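Humholm hall kitchen will open again in June for shared lunches

The community lunch in Humholm is coming back. After two winters without a proper kitchen, the hall on Beaudoin Street will serve a hot meal every Monday at noon, beginning in June. Anyone from the town or the farms nearby can come, and there is no need to book.

The lunches stopped when the old gas stove failed its inspection and the hall had no money to replace it. For a while people carried soup from home in thermos flasks, but it was difficult for the older guests, and the numbers became smaller every week. Last autumn the town council agreed to pay for a new electric range and a better sink, and the neighbours collected the rest with a bake sale and a used book stall.

"I have missed the noise more than the food," said Amber Lightfoot, who organizes the lunches. "At home I eat in ten minutes. At the hall it takes me until two o'clock, and I am happy with this."

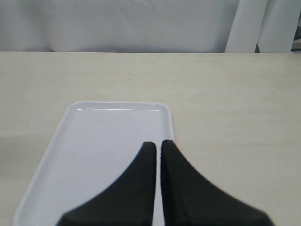 Does a guest have to pay for the meal?

The meal is free for children and for anyone who finds the cost difficult, and all others are asked to put five dollars in the jar beside the door.

The cooking will be led by Ubaldo Bellini, a retired baker who moved to Humholm from Graminau. He has planned the first menus around what local growers have in early summer: rhubarb, spinach, new potatoes and eggs. The first lunch will be a barley soup with bread, then a rhubarb crumble. A vegetarian dish will be offered each week, and guests with allergies are asked to speak with the kitchen before they sit down.

Mr. Bellini said he prefers simple dishes which can wait a little on the stove, as not all guests arrive at the same time. The bus from Hullik reaches the stop beside the hall at 12:20, and in past years the passengers often found that the best portions were gone. This time their share will be kept in the oven — a small change, but one that was requested many times.

There will also be food to take home. In the earlier years a good quantity of soup was thrown away at the end of the afternoon, and several guests found this a pity. From June, what remains will be divided after coffee. Guests should bring their own container, clean and with a lid that closes well, and write their name on it with a marker.

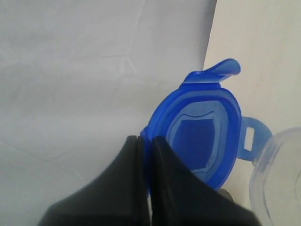 A blue plastic lid.

The hall has 43 chairs, and 31 people have already said that they would like to come to the first lunch. If more guests arrive than there are chairs, a second sitting will be held at one o'clock. Drivers are needed too, mostly for the people on the Graminau road, where the bus does not pass. At the moment there are two drivers, and Ms. Lightfoot would like to have at least two more before the summer holidays begin.

Parking behind the hall is limited while the municipality repairs the drain. Visitors who come by car should use the gravel lot beside the arena and walk across by the footpath. The front ramp is open, and the washroom on the ground floor can be used with a wheelchair.
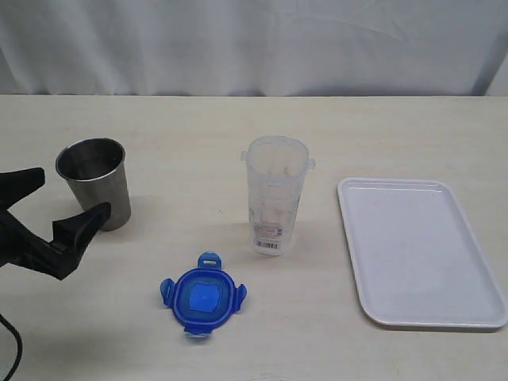
Coffee and tea will be served after each lunch, and the hall asks guests to bring their own cup from home. The paper cups of past years filled three garbage bags in a month, and they were also too hot to hold. A stainless steel cup like the one on the table is a good choice for anybody who must carry it in a bag on the bus, as it will not break. For those who forget, a few mugs will stay on the shelf beside the sink, but they must be washed by the person who used them.

Persons who wish to help with cooking, driving or washing dishes can leave their name at the Humholm library during opening hours. The kitchen crew meets at nine in the morning on lunch days, and new helpers do not need experience. Aprons are supplied, but closed shoes are required in the kitchen.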